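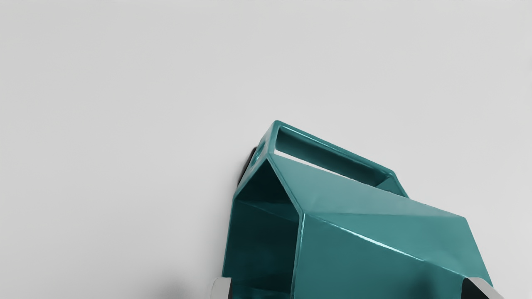

Jernance Park Hotel
Function Rooms and Grounds: Pre-Event Safety Checklist
Inspection carried out Monday, May 7, 2007

Areas covered: Durkau Room, Hollis Terrace, lakeside lawn, service corridor, car park B. Bedrooms and the main restaurant are on separate sheets.
Key: P = pass. A = action needed before next event. N = not inspected.

Section 1. Means of escape

1.1 Final exit doors open fully from inside without a key. P
Comment: All doors in the Durkau Room tested with the room lights off. The left-hand leaf to the terrace is stiff at the bottom but opens with one push. Plane the bottom edge when the doors are next painted.

1.2 Escape routes clear to full width. A
Comment: Stacked chairs in the service corridor, on the kitchen side. Same finding in April. Chairs are to go back to the store under the stairs after each function. The corridor is a fire route and is not to be used for holding furniture between a ceremony and the meal.

1.3 Exit signs lit and visible from all table positions. A
Comment: Sign over the terrace door is hidden by the drape rail when the wedding drapes are hung. Either lower the sign or shorten the centre drape. Check from the top table, seated.

1.4 Emergency lighting, function test. P
Comment: All fittings came on. Full discharge test not due.

1.5 Table plan leaves gangways to each exit. P
Comment: Checked against the standard round-table plan only. The long-table plan now being offered to couples has not been measured. It must not be used until it has been laid out and walked.

Section 2. Occupancy

2.1 Room limit displayed at the entrance. P
Comment: Limit for the Durkau Room is 201 persons including staff and musicians. The sales sheet gives the same figure but leaves out the words "including staff and musicians". Amend the sheet.

2.2 Limit known to the duty manager. P

2.3 Limit for Hollis Terrace displayed. A
Comment: Notice missing, screw holes only. Replacement to be fixed at eye level on the inside of the terrace door.

Section 3. Electrical

3.1 Portable equipment labels in date. A
Comment: Two extension reels in the bar store carry no label. Both taken out of use and tagged. Hotel equipment otherwise in date.

3.2 Outside contractors' equipment. A
Comment: Bands and disc jockeys are asked for test certificates in the booking letter, but no copies are on file for the functions held in April. Certificates are to reach the office before the day. Equipment without one is not to be plugged in.

3.3 Sockets on the stage protected by a residual current device. P
Comment: Tested by button and reset.

3.4 Cables across walkways covered. P
Comment: Rubber ramps available in the stage cupboard. One has a split end; usable, but order a spare length.

3.5 Outdoor sockets, lakeside lawn. A
Comment: Cover on the post nearest the water does not close. Circuit isolated at the board and the switch locked off. Not to be put back on until the cover is replaced and the socket tested.

Section 4. Marquee and lawn

4.1 Ground anchors and hard standing. P
Comment: Marquee not erected at time of inspection. Anchor points sound. The contractor, Drelten, is to supply a signed completion sheet on each erection, stating the wind speed at which the structure must be cleared. The sheet stays with the duty manager for as long as the marquee is up.

4.2 Flame retardance certificate for linings. N
Comment: Certificate held by Drelten. Copy requested.

4.3 Lakeside edge marked after dark. A
Comment: Low lights working along the path but there is nothing on the open stretch by the jetty. Rope and posts are to be set out for every evening function. Guests go down there for photographs.

4.4 Lawn surface. P
Comment: Filled rabbit holes have settled slightly. Top up and roll.

Section 5. Candles, fireworks and heaters

5.1 Table candles in glass holders, flame below the rim. P
Comment: Hotel holders are suitable. Candles brought in by guests must fit the same holders.

5.2 Fireworks. N
Comment: None booked. Firing area stays the far bank only. Sky lanterns are refused in all cases.

5.3 Patio heaters on Hollis Terrace. A
Comment: Gas hose on one heater is perished near the regulator. Heater withdrawn. Cylinders stored upright in the cage, cage locked.

5.4 Extinguishers in place and in date. P
Comment: One had been moved from its bracket to prop open the bar door. Returned. The door has a hold-open device, which works.

Section 6. Floors, stairs and access

6.1 Dance floor panels level and locked. P
Comment: Edge trims complete. Check again after any relaying, as the corner trims lift when forced.

6.2 Handrail on terrace steps. A
Comment: Lower bracket loose. Refix to the brickwork with longer bolts.

6.3 Portable ramp for wheelchair users. P
Comment: Stored by the side entrance. Staff on duty knew where it was.

6.4 Car park B lighting. P
Comment: Timer still on winter hours. Reset.

Section 7. First aid and records

7.1 First aid box stocked. A
Comment: No burn dressings. Eye wash out of date. Restock from the office supply.

7.2 Accident book available. P
Comment: Two entries since the last inspection, both slips on the terrace steps in rain. See 6.2. Non-slip strips on the top tread are worn and should be renewed at the same time as the handrail.

7.3 Fire drill record. P

Items 1.2, 3.5, 5.3 and 6.2 are to be closed before the next function of any size. The remaining A items are to be closed within 20 days. Sign and date each item on the back of this sheet when done, and return the sheet to the office.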